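Fivmont Adds Group Stay Packages at Gemport Waterfront Hotel
Two-night format combines rooms, private dining and late venue access under one contract
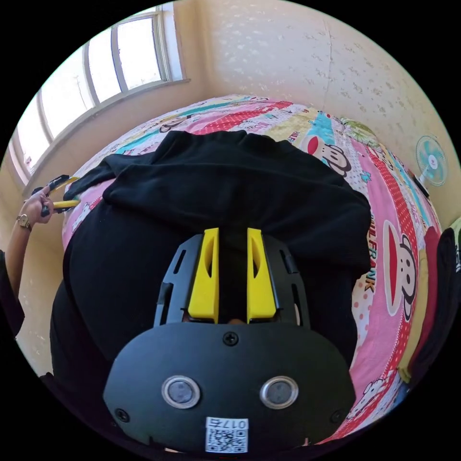
Summary of the offer

GEMPORT – Fivmont, operator of the Gemport waterfront hotel and its adjoining entertainment floor, has released a schedule of group packages for private celebrations, reunions and company social events. Bookings open in July. The packages replace the separate room, restaurant and venue agreements that group organizers previously had to sign.

Each package covers two consecutive nights for parties of 11 to 52 guests. Larger parties are quoted individually. The contract names one organizer, who receives a single invoice and a single rooming list. Guests may settle their own room charges at checkout if the organizer selects split billing when the deposit is paid.

Package levels

The Standard level includes shared rooms, breakfast on both mornings and reserved seating in the Esari lounge from 8 p.m. on the first night.

The Extended level adds a set dinner at Bartoš, the hotel's ground-floor restaurant, and entry to the main dance floor on the second night. Dinner is served at 6:30 p.m. Menu selections are due 14 days before arrival. Vegetarian and gluten-free menus carry no surcharge.

The Full Floor level provides exclusive use of the Esari lounge on one night, with bar staff, house sound equipment and a sound technician. Outside performers are permitted if their equipment list is approved in advance. Outside catering is not permitted at any level.

Rates and deposits

The Standard level is priced at $297 per guest, based on two guests per room, before taxes. Extended rates depend on the menu selected. The Full Floor level carries a fixed venue charge of $2,231 in addition to the Extended rate.

A deposit of 20 percent holds the rooms and venue space. The balance is payable 30 days before arrival. Guest numbers may be reduced without charge until that date, provided the party does not fall below the package minimum.

Venue conditions

All guests entering the Esari lounge or the dance floor must be 21 or older and carry government-issued photo identification. The lounge closes at 2 a.m. Decorations may be delivered from noon on the day of the event. Open flames, confetti and adhesive wall fixings are not allowed.

Availability

Packages can be reserved through the Fivmont group sales desk or the inquiry form on the hotel website. Written quotes remain valid for 10 business days. Accessible rooms are available at every level and should be requested with the initial inquiry.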